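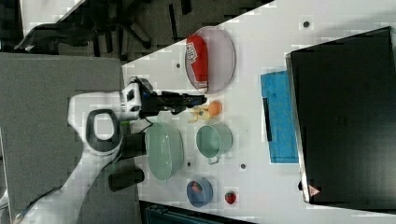 Blandine Picard reckons I should close this ticket and call the job done, and her comment came in before I'd even finished typing up the log: "If it gets the table clear, who cares how long it takes? My teenager takes longer and sulks." Fair point, Blandine, but I'm keeping it open a bit longer, and I'll try to explain why.

Ticket 3040: clearing up after a meal, arm stops or dithers between items
Status: open
Opened by: me, at Hallwood
Copied in: Blandine Picard, Yulan Xu

So, what we asked for. The Ultden kitchen people want to know whether Marty (our arm, for anyone new to the thread) can do the tidying that comes after a meal. Fruit in the bowl, sauce off the plate, cups out of the way. I said yes in the meeting, far too quickly, and I've been paying for it ever since!

What happens. With one thing on the table, Marty is lovely to watch. Down, close, up, across, open. Put a few things close together and it all goes a bit wobbly. It heads for one item, slows down, drifts towards the one next door, then hangs there as if it's trying to remember why it came into the room. After 30 seconds the timeout kicks in and it goes home with nothing. I do that in the pantry most evenings, but I'm not being sold as a labour-saving device.

What I tried first. Restarted everything, obviously. Same again. Checked the gripper was closing all the way (it was) and that the home position hadn't crept (it hadn't). Swapped to the older grasp settings and got a completely different problem, where it would commit straight away, very confidently, to a spot next to the thing it wanted. Swapped back.

Then I spread everything out so each item had a hand's width of clear table to itself. Much better. It got through the lot with one retry. But I had just tidied the table so the robot could tidy the table, and I don't think that's what Ultden have in mind.

Update, after lunch. Yulan had a look at the logs and thinks it's the target picker. Two items score nearly the same, it swaps its mind every time the scores are refreshed, and so the arm gets tugged one way and then the other. She suggested making it stick with its first choice unless the other one wins by a decent margin. Took her ten minutes to write, and I'd been fiddling with grasp settings all morning, so I made the tea.

Results with Yulan's change: 40 runs, small soft fruit and small round fruit put down touching each other, bowl within reach. The dithering has gone. I didn't see it once. We did have 2 runs where it picked the first item and nudged the other one off the table, and I've put those in as a separate problem because they're about where the fingers go on the way out.

Still not happy about:

Strawberries. It either holds them too gently and they slide, or it holds them firmly and you wouldn't want to eat them afterwards. Turning the force down helps with the squashing and makes the dropping worse. Yulan wants to try softer pads. I've ordered a set from Kikico and they should be here in July.

Things inside cups. A strawberry on the table is one job, a strawberry in a cup is another job altogether. The fingers have to go in past the rim, and there's hardly any room to open them once they're there. My preferred fix is to pick up the cup and tip it over the bowl, like a person would. Blandine's preferred fix is to eat the strawberry. We haven't got tipping working yet, so for now Blandine is ahead.

Bottles. A bottle lying down is fine if it's side-on to the gripper. If the narrow end is pointing at the fingers it wants to grab the cap, and then the heavy end swings about. I've told it to go for the middle. It listens most of the time.

Speed. This is where I come back to Blandine's comment. A small table takes Marty roughly twelve minutes, and I can do it in one while talking on the phone. She's right that it doesn't matter if you've left the house. It matters quite a lot if somebody has to stand by in case a mug goes over, and at the moment somebody does, and it's me. Until I can walk off and put the washing on, I haven't saved any time, I've only changed what I'm doing with it.

So can a machine clear up after tea yet? Bits of it, yes, and more than it could when I opened this. I'd trust it with an orange. I wouldn't trust it with my gran's china, or with anything that has a sauce in it and a loose lid.

Reply from Yulan Xu, copied in from chat: "Margin fix is merged. Please don't raise the grip force again without telling me, I spent ages cleaning juice off the fingers."

Noted, sorry Yulan.

Next steps: pads when they arrive, then the same 40 runs again with strawberries only. Tipping the cup after that. I've asked Ultden to send over the sort of plates and bowls they use, as ours are whatever was in the cupboard. Leaving the ticket open and dropping it to medium. Blandine, you can have it down to low once I've managed to leave the room for a whole run.

Last updated: 4.40 pm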